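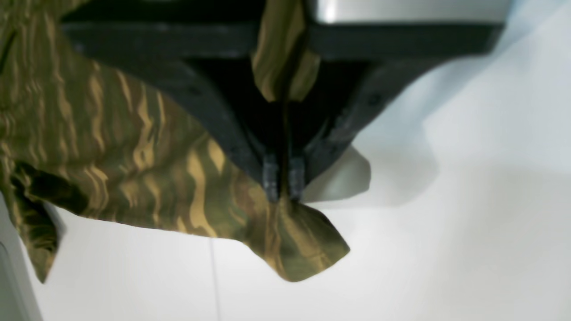 Folding the stuff that won't fold

I can fold a bath towel in my sleep. Shirts, fine. Pillowcases, a pleasure. What used to beat me was everything with a bit of shine to it: the camo cloth, the linings, the metallic party fabric my sister keeps sending home with me, and all those crinkly foil sheets that come out every winter and then have to live somewhere until the next one. They slide, they puff up, they come undone the second you turn your back. My shelf in the back hall used to look like something had nested in it.

So I spent most of March working through the pile, an hour or so after supper, and these are the habits that stuck. (Gus Whitfield, who ran the fabric counter in town for years and still can't walk past a badly folded bolt, gave me the first two. The rest I came to by getting it wrong.)

Find the corners before you do anything else

When a piece of slippery cloth is in a heap, don't grab the middle and shake. I did that for years, and all it does is wind the thing around itself. Poke around until you find one corner, pinch it, and lift it straight up so the rest falls under its own weight. Then run your other hand along the edge until you hit the next corner. Now you've got a whole side, and the rest is easy.

Busy patterns make this harder than it should be! Tiger stripe camo is the worst of the lot, all those wavy streaks of olive and brown and tan, and a fold looks just like an edge. I go by feel. A hem has a little ridge to it and a fold doesn't. If your cloth has no hem, put a small safety pin in one corner and leave it there for good.

Fold on something grabby

A polished table is a skating rink for this kind of fabric. I lay down an old cotton flannel sheet first, the more worn the better, and it holds the bottom layer still while I bring the top one over. A yoga mat works too if the piece is small. The bed is all right in a pinch, but I always end up leaning on it and pulling everything crooked.

Thirds, then roll

Halves and halves again gives you a slick little brick that slides off the stack as soon as you take out the one below it. I fold lengthwise into thirds, smooth it with the side of my hand from the middle out, and then roll it up fairly firmly. One wide rubber band around the middle, or a strip cut from old tights if the cloth marks easily. Rolls stand up on end in a box and you can pull one out without upsetting its neighbors.

My boxes are the long Nillcombe ones, 650 millimeters, which I bought because they were marked down and then had to measure the shelf twice to believe they fit. They go in sideways with a finger's width to spare. I wouldn't want anything deeper, you'd only lose things in the bottom.

Go easy on the foil

Metallic foil is a different animal. It remembers every crease you ever put in it, so the trick is to leave it alone as much as you can. Lay it flat, and stroke it from the center toward the edges with a dry dish towel bunched up in your palm. Light strokes, lots of them. Ten slow passes will get you further than one hard one, and a hard one is how I put my thumb through a brand new sheet.

Don't iron it. I don't care what setting your iron goes down to. And I'd keep tape away from it too - the shine can come off with the tape when you peel it.

Once it's as flat as it's going to get, roll it around a cardboard tube (gift wrap tubes are perfect, paper towel ones are too short for most sheets) with the shiny side in. I slide mine into a leg of old pantyhose to keep it from springing open.
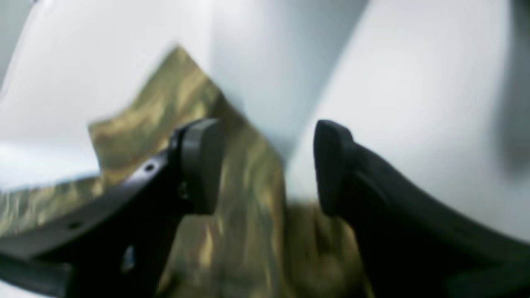
Can you get the wrinkles out of foil completely?

Not in my experience. You can soften them a good deal by smoothing and then leaving the sheet rolled on a tube for a week or two, but the sharp creases will always show a little when the light hits. If it's for wrapping or for a table, I crumple the whole thing lightly on purpose so the old creases blend in with the new ones.

Label the ends

Write on masking tape and stick it to the end of the box or the tube, never to the cloth. I put what it is and how big it is, so "camo, 2 yards" or "gold foil, small." I skipped the size at first and spent a whole evening unrolling things to find a piece long enough for the card table. That undid three nights of work, and I was not pleasant to be around.

The little scraps go in a zip bag at the front of the first box. I still haven't decided what to do with the really tiny foil bits. They're in a coffee can for now, next to the safety pins.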